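# Calside jewelry fair returns in September with a new "handmade" label

The Calside Contemporary Jewelry Fair will be back in September, and this time every stall will carry a small round label saying the work on it was made by hand. The organizers at Flindimum, the company that took over the fair last year, say the label will help buyers tell studio pieces from factory ones. How it will do that is less clear.

Under the rules sent to makers this week, anyone who wants a stall has to sign a one-page form. The form asks where the work is made, what metals are used and whether any part of a piece is bought in. It doesn't ask for photos of the workshop, and there is no visit. A maker who buys cast silver rings from a supplier, polishes them and sets a stone would appear to qualify. So would one who forges the ring from sheet and wire over two days.

Flindimum's answer, in a note on the fair's website, is that "hand finishing is part of hand making." That is true as far as it goes. It also covers a great deal of what is sold at the mall.

## What it costs

A full stall is $700 this year and a half stall is $400. Both prices include the label, a listing in the printed guide and one evening parking pass. The application fee is $12 and is not refunded if the work is turned down. Last year's guide did not say how many applicants were turned down, and the new rules don't either.

For a jeweler selling titanium earrings or enameled copper brooches at modest prices, the cheaper stall is still a lot of earrings. Flindimum says attendance will make up for it. It has not published attendance figures for last year, when the fair ran in the old Owen building and several of the upstairs rooms were hard to find.

## Who picks the work

Applications will be looked at by a panel of five, which the fair describes as "leading voices in craft." Their names will be released after the stalls have been given out. That is an odd order to do things in. Makers usually like to know who is judging them, and it is hard to see what is gained by waiting.

The panel will score surface, construction and "story." The first two are easy enough to argue about with a brooch in your hand. The third rewards whoever writes the best paragraph, and some very good metalsmiths write terrible paragraphs.

## The Nileo prize

Nileo, which sells tools and bench supplies, is paying for a new prize for mixed-metal work. The winner gets store credit and a window display through the end of the fair. There is no cash. Entrants also agree to let Nileo use pictures of their pieces in its catalog, with no end date given and no mention of payment. Anyone thinking of entering should read that part twice – it is on the back of the form, in smaller type than the rest.

Nileo may also turn out to be a generous sponsor. The credit would be useful to someone just starting out, and a window on the main street is worth having. But a catalog full of free pictures is worth something too.

## Talks and benches

A program of short talks and open benches is planned for the ground floor. Listed so far are sessions on etching copper, coloring titanium with heat, and storing small parts and findings. The bench sessions are free with a fair ticket. Places can't be booked ahead, so expect a line for the titanium one.

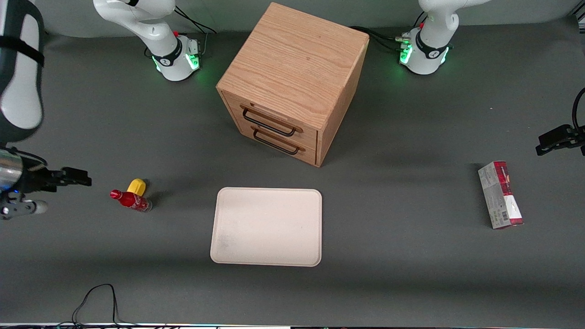

## How to apply

Forms are on the fair website and at the Nileo store. They close at 5 p.m. on Friday, with no late entries. Makers need to send pictures of recent work, a price list and the signed label form. Flindimum says replies will go out by email "in good time," and it gives no date for that.

Ticket prices for visitors have not been set. Opening hours are also still to come, along with a floor plan, which last year's stallholders on the upper level may want to see before they pay.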